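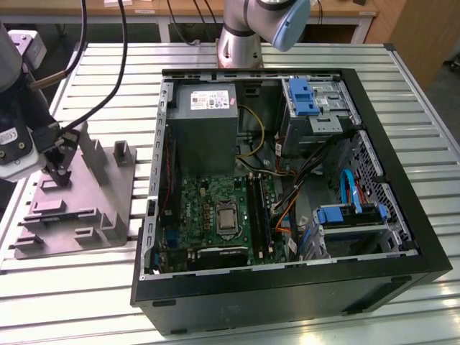

*Torre de sobremesa abierta, con la fuente de alimentación y los cables a la vista.*

## Prareo 6, programa de gestión parroquial

6 abr 2014

Llevamos los libros sacramentales de la parroquia de Endendale en papel desde siempre, y el índice en una hoja de cálculo que ya no aguantaba más columnas. Compramos Prareo en junio del año pasado y lo he usado casi a diario. Escribo para otras secretarías parroquiales que estén pensando en lo mismo.

**Instalación.** Viene en un disco y tarda unos 13 minutos. Pide crear la parroquia, las capillas dependientes y los usuarios. Nosotros tenemos una sola capilla, Risesetti, y la dimos de alta sin problemas.

**Libros.** Bautismos, confirmaciones, matrimonios y defunciones van en fichas separadas, enlazadas por persona. Al anotar un matrimonio se puede abrir la partida de bautismo y escribir la nota marginal desde la misma pantalla. En la primera semana pasé 200 partidas. El campo de padrinos solo admite dos nombres, y en los libros antiguos a veces hay más; los pongo en observaciones.

**Certificados.** Trae seis plantillas. La de bautismo sale bien a la primera. La de matrimonio descuadra el margen izquierdo y hay que corregirlo cada vez que se actualiza el programa.

**Intenciones de misa.** Es la parte que más uso – y la peor resuelta. No avisa si se apuntan dos intenciones a la misma hora. Tampoco deja imprimir la semana entera en una sola hoja, que es lo que se cuelga en el cancel.

**Donativos.** Correcto para las cuotas periódicas. El resumen anual se exporta a hoja de cálculo. Las colectas hay que meterlas una a una.

Antes probamos Aryee, en versión de prueba. Tiene mejor calendario, pero las notas marginales se escriben en una ficha aparte y al imprimir la partida no aparecen.

**Precio.** 514 euros la licencia para dos puestos, con un año de soporte por teléfono. Llamé tres veces y contestaron el mismo día.

Lo recomiendo para parroquias con archivo antiguo. Para llevar solo la agenda de misas es caro.

Puntuación: 6 sobre 10.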